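Werkstattbuch Projekt Gulley
28. Juli 2018, Halle Skeston

Samstag, Halle leer genug zum Nachdenken, Kaffee von gestern. Thema ist weiterhin der graue Behälter, genauer: sein Boden. Wer den letzten Eintrag zum Thema sucht, er steht zwischen der Bestellliste für Handschuhe und einer Skizze, die entweder ein Regal oder ein Pferd darstellt.

Stand der Dinge

Wir haben jetzt zwei Behälter gleicher Größe im Umlauf, beide von Killthorpe, beide laut Lieferschein »grau, offen, konisch«. Konisch stimmt insofern, als die Wände schräg sind. Was der Lieferschein verschweigt, ist die Angewohnheit der Kleinteile, an dieser Schräge hinunterzurutschen und sich unten am Wandfuß zu versammeln, wo man sie mit den Fingern nicht gut zu fassen kriegt und mit der Schaufel gar nicht. In der Mitte bleibt dann eine schöne freie Fläche, auf der man den Zustand des Bodens begutachten kann.

Der Zustand des Bodens ist Gegenstand einer längeren Meinungsverschiedenheit. Partei A hält ihn für verschmutzt. Partei B hält ihn für verschrammt und meint, man könne sich das Putzen sparen. Ich gehöre seit heute Mittag zu einer dritten Partei, die findet, dass beides vorkommt, und die dafür von den anderen beiden keinen Kaffee angeboten bekommt.

Putzversuch

Behälter 1 ausgeräumt, ausgesaugt, mit lauwarmem Wasser und Tully-Reiniger ausgewischt. Erst die Wände, dann der Boden, immer von der hinteren Wand nach vorn. Der Lappen war nach dem ersten Durchgang grau, nach dem zweiten grau und nach dem dritten etwas weniger grau, worauf ich aufgehört habe. 40 Minuten, davon ein guter Teil Suche nach dem Eimer. Der Eimer steht jetzt unter dem Waschbecken und soll dort bitte bleiben.

Ergebnis: Ein matter Film ist runter, die Wände fassen sich nicht mehr so stumpf an. Die Flecken auf dem Boden sind geblieben. Mit dem Fingernagel spürt man an den dunkleren Stellen kaum etwas, an den Schrammen schon eher. Ich würde das Material also in Ruhe lassen und vor allem keine Scheuermilch nehmen, auch wenn noch eine halbe Flasche davon im Schrank steht und jemand sie »endlich mal aufbrauchen« möchte.

Zum Licht: Unter der hinteren Wand, vor allem links, wirkt der Boden am hellsten. Ich hatte mir dort schon eine saubere Ecke gutgeschrieben. Eine Handlampe, zweimal von der Seite gehalten, und die saubere Ecke war so fleckig wie der Rest. Wer künftig »links oben ist es gut« ins Buch schreibt, schreibe bitte dazu, woher das Licht kam. 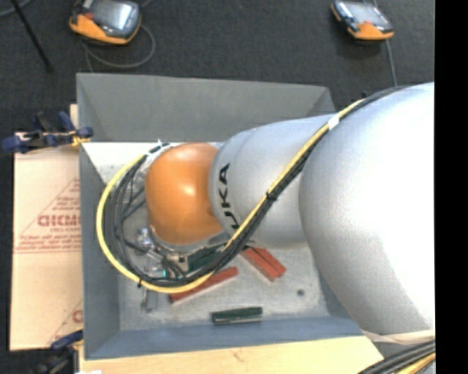

Teile und Zählerei

Der Inhalt von Behälter 1 lag währenddessen auf einer Plane, nach Größe sortiert, so weit meine Geduld reichte. Soll laut Liste: 3.184 Teile. Die Liste stammt aus dem November, und ich glaube ihr so weit, wie ich den Behälter werfen kann, wenn er voll ist. Gezählt habe ich bis 1.000, dann ging das Telefon (verwählt), dann wusste ich es nicht mehr. Vorschlag: wiegen. Gegenargument: Dafür müsste die Waage stimmen. Die Waage zeigt unbelastet vier Gramm, auf die sie offenbar stolz ist.

Unter den Teilen fanden sich außerdem ein Bleistiftstummel, der Deckel eines Filzstifts — den Filzstift dazu habe ich vorige Woche weggeworfen, weil er keinen Deckel hatte — und eine Unterlegscheibe, die zu nichts gehört, was wir hier verbauen. Liegt alles in der Schale am Fenster. Abholung ohne Formular möglich.

Beschriftung

Die Aufkleber gehören außen auf die vordere Wand, oben rechts. Ich habe bei Behälter 2 drei Schichten abgezogen und war damit ungefähr im Frühjahr angekommen. Die unterste Schicht sagt »vorläufig«. Klebereste mit etwas Tully auf einem Tuch abgerieben, geht gut, riecht aber noch nach dem Mittagessen. Fenster auf.

Neue Aufkleber sind gedruckt. Auf der ersten Rolle stand »Behäter«. Die Rolle ist nicht weg, man kann auf der Rückseite Notizen machen.

Offen

— Behälter 2 ebenfalls auswischen, gleicher Ablauf, Eimer siehe oben.
— Killthorpe fragen, ob es eine Einlegematte für den Boden gibt. Falls ja, ob sie an den Schrägen anliegt oder sich hochwölbt wie die vom Baumarkt.
— Liste neu anlegen, diesmal mit Datum in der Kopfzeile und ohne die Spalte »Sonstiges (viel)«.
— Handlampe braucht einen neuen Haken. Hängt bis dahin am Heizungsrohr.
— Plane ausschütteln, aber draußen. Ich habe es drinnen gemacht und danach noch einmal gefegt.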